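# Lemen Governor Register, desktop edition

Lemen records attendance, declarations of interest and votes at school governing board meetings. It is supplied by Vunddale as a licence for one school or for a trust with several schools. The current release is dated July 2024.

The clerk sets up each meeting from a template. Governors are marked present, absent or attending remotely, and the quorum line updates with each change. A motion can't be opened for voting while the meeting is inquorate.

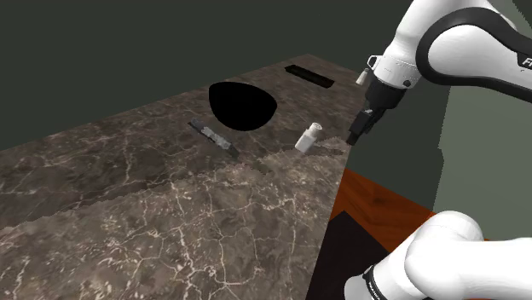 Does a governor who joins by phone count towards the quorum, one customer asked, when our standing orders say they may speak but not vote? The setting is under Board > Remote attendance. Choose "Present, non-voting" and the governor is listed in the minutes but left out of the quorum.

## Votes and minutes

Votes are entered by name or as totals. A casting vote by the chair is stored separately and printed on its own line. Draft minutes are exported as a text document or PDF, with each page numbered and space for the chair's signature.
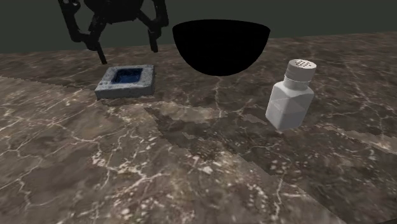
Word count: 295

## Specification

| Item | Value |
|---|---|
| Governors per board | 53 maximum |
| Committees per board | 16 maximum |
| Retention of closed meetings | 10 years |
| Licence, single school | £295 a year, excluding VAT |
| Trust licence | On request |

Registers kept in Rondonuwu can be imported from a CSV file. Terms of office are carried over. Attached papers are not, and must be added by hand.
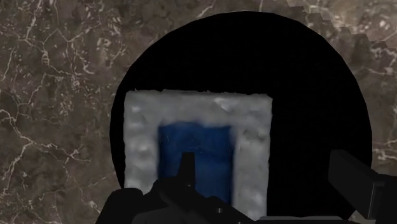

Imported terms should be checked before the first meeting. Where an end date is missing, Lemen leaves the field blank and shows the governor as expired until a date is entered.

The Emberg add-on, for admission appeal panels, is licensed separately and needs the November release or later.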